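About Vokel

Vokel is a small company that tests household products and writes up what it finds. We started because we were tired of labels. A detergent says it lifts 40 kinds of stain, and the small print says the test was done on cotton squares in a lab, at a temperature hardly anyone washes at. We wanted to know what the stuff did to a school jumper.

We don't claim to be scientists. We have a rented unit in Darkano with decent plumbing, a cupboard full of ruined tea towels and a long-running distrust of the word 'ultra'.

What we do

We buy products off the shelf, at the full price, and use them the way most people would. That means guessing the dose now and then and leaving the load sitting too long. So far we have published 584 reviews, mostly laundry and cleaning products, with a few on bin liners and sponges that we still get emails about.

Each product goes through the same set of stains: tomato sauce, bike grease, grass, sunscreen and milky tea. Sunscreen is the one that catches most of them out. If a powder can't shift it, we say so, whatever colour the box is.

What we don't do

We don't take free samples. We have been offered plenty, usually with a note saying there is no obligation, and we post them back.

We don't give out badges or awards either. Have a look at how many products in any supermarket aisle have won something, then try to find out who else entered.

We don't use the word 'eco' in our own writing unless a maker can tell us what it means by it. Most send a brochure with a leaf on the front.

How we pay for it

Readers pay for it. We have 3000 subscribers, and their fees cover the rent, the water bill and the shopping. There are no ads on the site and no links that earn us a cut. We know plenty of sites say something similar, so our accounts go up every September and you can check them for yourself.

A fair question is whether subscribers get told what they want to hear. Judging by the mail after our review of wool wash, they don't.

Where we've been wrong

We said cold washing was mostly talk. Two years later we ran 200 loads and had to take a good part of that back – the old review is still up, with the correction at the top.

We also rated a stain bar from Skimau far too highly. The second batch we bought was nowhere near as good, and we should have bought more than one to begin with. We now buy from at least three shops.
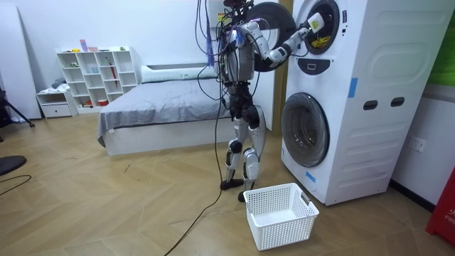 Our other site

Blomqvist is our sister site, and it covers repairs: door seals, blocked filters, pumps that hum and do nothing. It has its own editor and its own budget, and it disagrees with us about fabric softener. We think softener is a waste of money. They think it has its uses on towels, and they're welcome to that view.

Getting in touch

Write to us through the contact form. We read everything and answer most of it, usually before 4 pm. If you make a product and want it reviewed, please tell us where it's sold and we'll go and buy one.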